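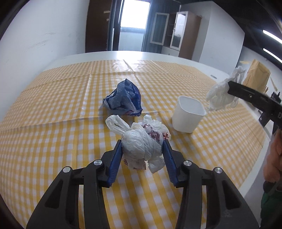

Tuesday, 8:40. Picked up the transfer value work for the Clenda scheme where I left it. The cash equivalent tool still gives the wrong figure for members who left with two periods of service and a gap between them. It treats the gap as pensionable if the second period started in the same scheme year as the first ended. Ran the Omoregie test set again before changing anything, so we have a clean baseline. The paper copies of the old member records have been sorted by leaving year now, and bags are the same trouble they always were for this: a thin white one scrunches into a ball, as on the table with the dark blue one behind it, and anything flat inside comes out creased. Folders only for member records, please.

**Baseline**

Test set is 46 leavers, all deferred, none in payment. Current build gets 42 right to the penny against the hand calculations. The other 4 all have a break in service. No failures among the single-period members, so the revaluation part is fine and I am leaving it alone.

**What I changed**

The service function took the earliest join date and the latest leaving date and subtracted any break it found in the break table. Breaks only get into that table if the administrator keyed them as breaks. In the old Lurkivis extracts they were keyed as a second joining event, so there is nothing to subtract.

Changed it to build a list of periods from the joining and leaving events, then add them up. If a leaving event has no matching joining event the tool now stops and prints the member reference. Before, it guessed.

Rerun at 10:15. 3 of the 4 now agree. The last one is out by a small amount and always in the member's favor.

**The last one**

Spent too long on this. The member rejoined after the accrual rate changed, and the tool applies the newer rate to both periods. The hand calculation uses the old rate for the first period and the newer one for the second. I went back to the rules to check which is right. The rule on rejoining says the earlier benefit is kept separate unless the member chose in writing to have the two linked. There is no linking form on this file, so the hand calculation stands.

That means we need a linked / not linked marker on each member with more than one period. The Foditz database has a spare field we could use, but it is shared with the spouse's pension flag in some older records. I would prefer a new field. Left a note on the change log and have not touched the database.

**Trying it on a bigger set**

Ran the new build over 2000 deferred records from the full extract, values not checked, only looking for stops. It stopped on 40. Went through the first few by eye:

- leaving date keyed twice, same day, different reason codes
- transfer in recorded as a joining event
- joining date later than the leaving date, probably typed the wrong way around

The second kind is the one that worries me. A transfer in is not service, and if it happens to be followed by a leaving event the tool will count it as a period and not stop. Added a check on the event source code. Need to rerun with that in place – the run takes most of an hour, so I will start it over lunch.

**14:20**

Rerun finished. Same stops as before plus a few new ones, all transfers in, as expected. List saved in the project folder under stops, second run. I have not corrected any of them. Corrections go through the data team and they want the original joining form for each one.

**To do**

- Ask for the new marker field, default to not linked
- Hand calculation for two linked cases, we have none in the test set
- Check whether the early retirement tool calls the same service function. If it does, past quotes for members with a break may need looking at
- Put the build number on the output sheet, it still prints the old one

Do not use the new build for live quotes yet. The old one is fine for anyone with a single period of service.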